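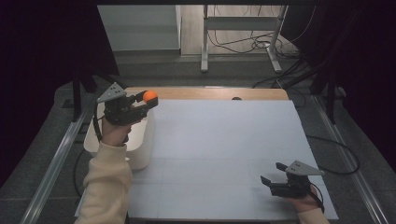 Speaker notes - Sorting at the Bench: Small-Parts Handling in Short Production Runs

Slide 1. Title. Give name and site (Breltby, assembly hall 2). Say that questions can be taken during the talk.

Slide 2. Scope. Manual sorting only. Run sizes up to 3,000 pieces. Longer runs go to the vibratory feeders and are covered by Tanveer Bajwa in the next session.

Slide 3. Where the time goes. Three motions per piece: reach, grasp, release. Reach is the longest of the three at most benches and depends on bin distance. Point to the bar chart, left column first. Do not read out the values.

Slide 4. Bin placement. The old Pesitz layout had all bins in a row behind the work surface. The operator's arm was fully extended for the two outer bins. The revised layout sets the bins on an arc with a radius of 32 cm from the elbow. Rim height stays below the wrist. Pause here - this slide gets the most questions.

Slide 5. Surface. A light matte surface shows dark parts well and reduces glare. Clear or white parts need a dark insert. Soft surfaces stop round parts from rolling but collect chips, and have to be wiped down at each changeover.

Slide 6. Mis-sorts. Define the term before showing the table: a part released into the wrong bin and found at the next station. Parts found by the same operator are not counted. Most mis-sorts at Semeniuk were between neighboring bins holding parts of similar length. Swapping one bin position fixed the worst pair.

Slide 7. Labels. Front face of the bin, tilted back, part number first. Color codes are secondary. Wyn Rowlands has the template.

Slide 8. Trial at Duvex. 5 benches, same part family, old and new layout. Mention that the shift change at 2 p.m. was left out of the data.

Slide 9. Open points. Left-handed layouts. Gloves. Bench lighting above 70 cm.

Backup slides: bin dimensions, changeover checklist, full mis-sort table. Show only if asked.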